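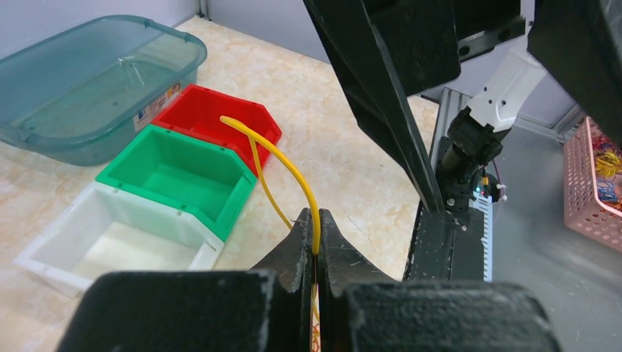 Figure 1. Yellow wire and a red plastic storage bin.

4.2 Why people hang on to leftover cord

I went into the Larnwood survey pretty sure that thrift would explain everything. We had 894 replies, and I figured most of them would say some version of "it cost money, so I kept it." Well, only 149 people brought up money at all! Far more talked about a job they might do someday (a lamp, a garden gate, a kid's school project), and plenty couldn't name a job even when Sorcha Mac Giolla pushed them on it in the follow-up calls.

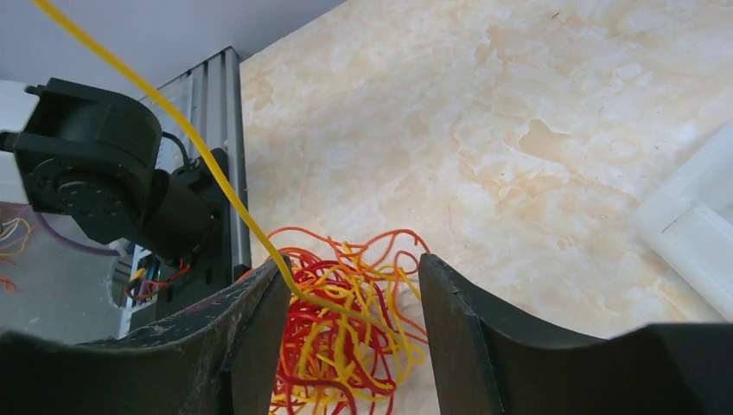 Figure 2. Cords in red, orange and yellow, tangled together.

Tangles turned out to matter more than I'd guessed. In Isgate, people who kept their cord in neat coils threw some away every spring, usually the short ends. People with one big knot threw out nothing, and I think I get it – you can't judge what a piece is worth until you've pulled it free, and who has the evening for that? I coded these answers as "postponed sorting," a label I'm still not crazy about, though it beats the "clutter" tag I used in the pilot.
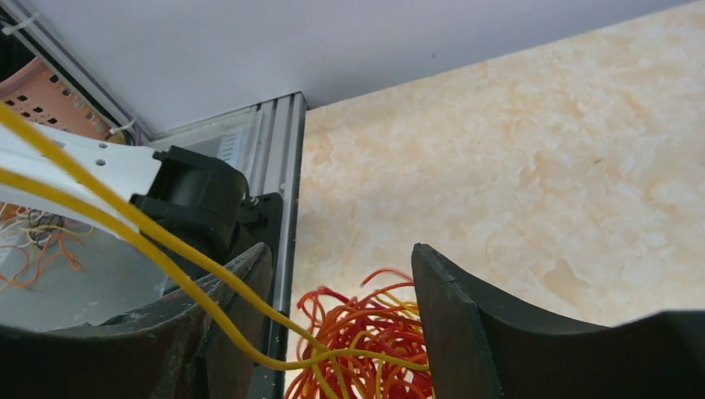

Tolera Gebreyes, reading a draft of this section, felt I was making too much of the knot: people with big tangles might just own more cord, he wrote, and "you never asked them how much they had." He's right, we didn't. The Skurnbridge round in December adds that question, along with 2 others on where the cord came from.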